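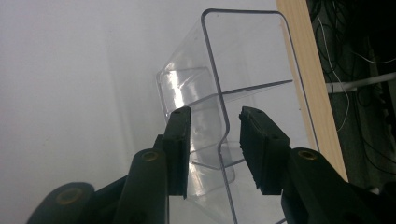 Ridged pads on either side of a clear plastic bin, seen from the gripper's own camera.

Buyers compare grippers by force and price. I think they should start with clear plastic. We tried a Druminico and a Zurlow hand-held unit on the same bins over 21 sessions, and the cheaper one was easier to live with. Its pads are narrow enough that the camera still sees the edge between them. The Zurlow grips harder, but its wide fingers hide the very thing you are trying to line up. On a wall you can barely see, that matters more than force. I would give up some grip for a better view.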